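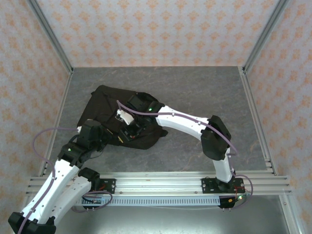
Black cloth on the gray marble-pattern floor, with the two white arms reaching in.

Filed under: Collecting Basics, Storage & Sorting

How to Sort a Bulk Lot of Hockey Cards

Jul 24, 2013

I bought a 3,000-card lot this summer, mostly commons from the nineties with a few inserts mixed in. The seller had packed everything into shoe boxes with no dividers. This is the method I used to get it into set order. It works for any sport, but the examples are from hockey.

What you need

A table you can leave alone for a few days, a stack of penny sleeves, 200 top loaders, and enough cardboard storage boxes for the whole lot. I use the Pristeo 800-count boxes for sorted sets and whatever is lying around for the rest. You also want a pencil and a pad of sticky notes. Pens leak.

Step 1: Sort by brand and year

Take one handful at a time and make a pile for each set. Go by the copyright line on the back, since the stats often stop a season earlier. Don't put anything in number order yet and don't stop to look up values. If you find a card you can't place, put it in a mystery pile and keep going. Mine had a lot of Sakero oddballs in it, which were handed out at gas stations and carry no year at all.

Step 2: Pull the inserts and rookies

Go through each pile again and take out anything with foil, a different back, or a card number with letters in it. Sleeve these right away. Pull rookies at the same time if you know the checklist. If you don't, leave them for Step 4.

Step 3: Break each set into hundreds

For a set of 500 cards, make five piles: 1–100, 101–200, and so on. Then take one pile and split it by tens. After that you are only putting ten numbers in order at a time, and it goes quickly. Trying to slot cards straight into a long row is slower, and the edges get dinged.

Cards that stick together should be set aside. Flex the pair very slightly and see if they let go. If they don't, leave them. Glossy sets from this period are bad for it and you will lose a few.

Step 4: Check against the list

Print a checklist for each set and cross off numbers as you box them. Circle the gaps – that is your want list. Put duplicates behind a divider at the back of the same box. I keep no more than 2 of any common and trade the others.

Step 5: Box and label

Write the brand, year and missing numbers on a sticky note, then copy it onto the end of the box once you are sure. Cards should stand straight without being squeezed. Fill any leftover space with a folded piece of cardboard or foam.

A note on the mystery pile

The Skovitz price guide has a section in the back for food and gas station issues, with small photos of the card backs. It cleared up about half of mine. The Zakharchenko team sets are not in there. Those are unnumbered, so I keep them in alphabetical order by player with the team card in front.

Next up is the same job for the oversize cards, which don't fit in any of these boxes. I hope to have that posted in October.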